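Ergonomía y diseño del puesto de trabajo
Apuntes del tema 4: Superficies de trabajo
Profesora: Zoila Muñoz

4.1 Altura del plano

La altura de la mesa se fija siempre a partir del codo y nunca a partir de la estatura. Dos personas igual de altas pueden tener los codos a distinta altura, y en un trabajo sentado la diferencia se nota a la media hora. Se mide con el brazo caído, el antebrazo horizontal y los hombros sueltos.

Para tareas de precisión (soldadura fina, relojería, dibujo) el plano sube por encima del codo y se apoyan los antebrazos. Para escribir a mano o teclear queda a la altura del codo o ligeramente por debajo. Para tareas con esfuerzo hacia abajo, como amasar o prensar, el plano baja bastante más y se trabaja de pie.

Si la mesa no es regulable se regula la silla, y si entonces los pies cuelgan se pone reposapiés. El orden es ese. En las prácticas se ve a menudo lo contrario: se empieza por los pies y se acaba con los hombros levantados.

4.2 Zonas de alcance

Se distinguen dos zonas. La zona óptima es la que barre el antebrazo girando sobre el codo, con el brazo pegado al cuerpo. La zona máxima es la que se barre con el brazo extendido desde el hombro, sin inclinar el tronco. Lo que se usa continuamente va en la primera; lo que se usa de vez en cuando, en la segunda. Lo que queda fuera de las dos no debería estar en la mesa.

Las dos zonas se dibujan como arcos, uno por cada brazo. Donde se cruzan los arcos de los antebrazos, delante del pecho, está el área de trabajo a dos manos. Es más pequeña de lo que la gente supone.

Ojo con los percentiles: para el alcance se dimensiona con el percentil 5 de la población usuaria, y para el espacio de piernas con el percentil 95. Confundirlos es el error más repetido en los exámenes de febrero.

4.3 Forma del tablero y acabado

El borde de un tablero puede ser recto o llevar un rebaje, también llamado escotadura. En el lado del usuario, la escotadura permite acercar el tronco y ganar apoyo para los antebrazos a ambos lados. En el lado opuesto sirve para otras cosas, por ejemplo dejar paso a los cables entre la mesa y la pared. En los dos casos las esquinas del rebaje se redondean.

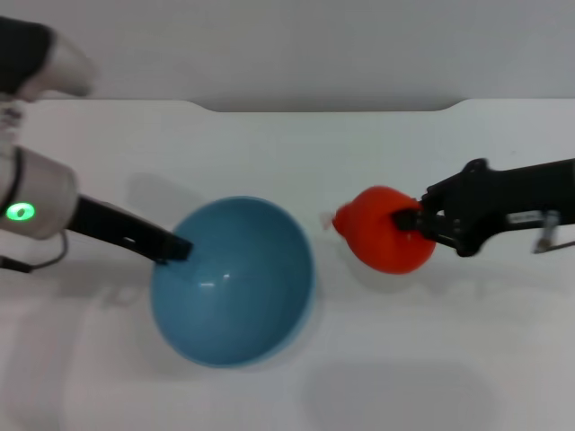 Foto: Lowri Bowen / Archivo docente Idusville

En tableros claros hay que vigilar el brillo. Un blanco mate refleja mucha luz pero la reparte; un blanco brillante devuelve la imagen de la luminaria y obliga a mover la cabeza para esquivarla. La comprobación es sencilla: se coloca un espejo pequeño sobre la mesa, en el punto de trabajo, y se mira desde la posición habitual. Si en el espejo aparece la lámpara, hay que mover la lámpara o la mesa.

También cuenta el contraste entre la superficie y lo que se manipula. Piezas claras sobre fondo claro cansan la vista, sobre todo en tareas de inspección. Se resuelve con un tapete de color medio - gris o verde apagado - solo en la zona óptima.

4.4 Caso práctico: el taller de Clukow

El ejercicio parte de un taller de encuadernación con 253 puestos repartidos en dos naves. La nave antigua conserva los bancos Skelgate, de altura fija. La nueva tiene mesas Qureshi, regulables con manivela. Las quejas por dolor cervical se concentran en la nueva, y la primera pregunta del enunciado pide explicar por qué.

Pista: las manivelas están en la parte trasera de la mesa y los turnos se relevan en hasta 2 minutos. Conviene pensar en quién ajusta la mesa y cuándo.

Se entrega un plano acotado de un puesto de cada nave, con los arcos de alcance dibujados, y una página de propuestas. Las propuestas que consistan solo en comprar mobiliario nuevo puntúan la mitad.

Trabajo en grupos de 2. Las tablas antropométricas están en reprografía y hay que llevarlas a la sesión de prácticas, que empieza a las 9:30 en el aula de dibujo.

Para el tema 5 (iluminación) leer antes el capítulo sobre deslumbramiento y traer hecha la prueba del espejo en la mesa de casa.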